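# Foam cubes in the workshop: cutting, washing and keeping them

I keep a box of foam cubes beside my workbench, and visitors often ask me what they are for. My answer is always long, so I write it down this time. Most of these tips I learned by spoiling good foam first, and two of them are from Dede Eshun, who sewed cushions for many years and knows foam better than me.

## What I use them for

A foam cube is a very small helper. I put them under a picture frame when I glue the corners, between two painted boards that must not touch, and inside a drawer which makes noise when it closes. When I send a parcel, cubes in the corners hold the thing inside better than crumpled paper does. Our children take them for building, and they come back to me with bites and pencil holes, but even then they are good for something.

## Buying or cutting

You can buy them ready in a bag. My first ones were a bag of 80 from Mandeo, mixed colors, and I am still using many of them. If you have an old foam mat or a seat cushion, you can cut your own.

For cutting, please use a long blade and make it sharp before you begin. Draw the line with a soft pen on both sides of the foam. Pull the knife toward you in long strokes and don't press. If you press, the foam goes down under the blade and comes up again after, and your cube has a waist like a wasp. I made very many of these in the beginning.

Dede puts the foam in the freezer for one night before she cuts it. I tried it with a thick seat cushion and the cut was cleaner, but for thin mats I didn't see a difference.

## Sorting by color

I give every color one job, and it saves me much searching. Orange is for paint and glue, because I see it quickly on the floor. Light blue goes under clean and finished things. Purple is for parcels. You can choose other jobs, of course, only write them on the lid of the box so the family knows also.

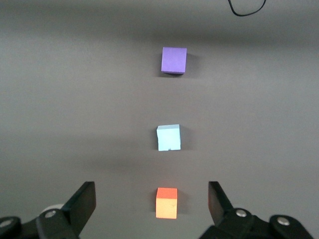
*Reading time: 3 minutes*

When I check the cubes, I put one of each color on a plain gray table, in a line, with space between them. On a patterned cloth you miss small damage. A cube with a little piece missing at the bottom, like the light blue one, still does its work if you turn it so the notch is on the side. Worn edges are also no problem. For dark specks I use a damp cloth with a drop of soap, and if a mark stays, I let it stay.

A lamp at one side helps you to see the shape. Look at the shadow next to the cube - if you turn the cube and the shadow changes its form very much, the cube is not cut straight. For packing it makes no difference. For holding a frame level it does, and then I take another one.

## Washing

Fill a bowl with lukewarm water and a little dish soap. Press each cube under the water, let it go, and press again. Do not twist it, the corners can tear. After rinsing, roll the cubes in a towel and step on the towel with clean feet. Then leave them on a rack, with air from all sides, until the middle is dry too. In July this takes one day in our house. In the cold months it takes much longer, and I don't put them on the radiator, because one time they became hard and yellow there.

Glue does not wash out. Let it dry completely and cut it off with scissors.

## Keeping them

- Use a box with holes, or leave the lid a bit open.
- Keep the box away from the window. Sun makes foam weak and it falls like crumbs.
- Don't put heavy things on top. A cube that is pressed all winter will not stand up again fully.
- Keep new cubes and glue cubes in separate bags.

I have a Vistell box with a low front side, and it is very comfortable because I can reach in with one hand while the other holds the work.

## When a cube is finished

Old cubes I cut into small pieces and keep in a jar. They fill a pincushion, or a door stopper, or the toe of a shoe that is a little too big. Ohemaa Bawa wrote to me that she pushes a piece on the point of each chisel in her drawer, and I have done the same now with mine. Change the piece when the blade comes through.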